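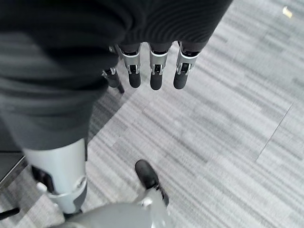 Dark ribbed knit and grey fabric, Nardale, unit 3.

NARDALE FIT-OUT GROUP
Minutes, July 2021

Present: Trygve Haugland (chair), Mawuli Quartey, Edvin Ekström, Halvard Sandberg (minutes)
Apologies: Vidar Rustad

1. Previous minutes
June minutes accepted. Vuorinen invoice of $889 for the vanity cleared for payment.

2. Textiles
M. Quartey asked that the dark ribbed knit and the grey fabric be entered separately on the textile schedule. Agreed. Fibre content to be confirmed with Temness before the entries are closed.

3. Vanity, unit 3
Countertop is grey with a marble pattern and white veining. Undermount basin is white, rectangular, with a round chrome waste. E. Ekström noted that the tap is matte black and the waste chrome, and asked whether this is to specification. Flallus drawing 29 gives no finish for the waste. H. Sandberg to query. Cabinet doors recorded as dark grey, two off. No change to the colour schedule.

4. Loose items
Small black square vase with white artificial flowers stays to the left of the tap. Cream cup retained. Toothpaste is the blue, green and white tube with Chinese characters and the orange label. M. Quartey to add an English description to the inventory, line 53. Placement when not in use was deferred, V. Rustad being absent.
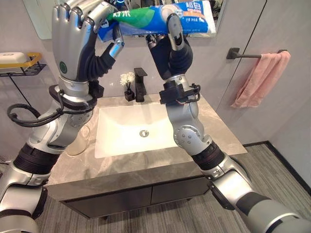 5. Mirror
Clearance between the lower edge and the countertop to be measured and sent to Flallus. Action: E. Ekström.

6. Other business
None raised. Next meeting to be set by the chair.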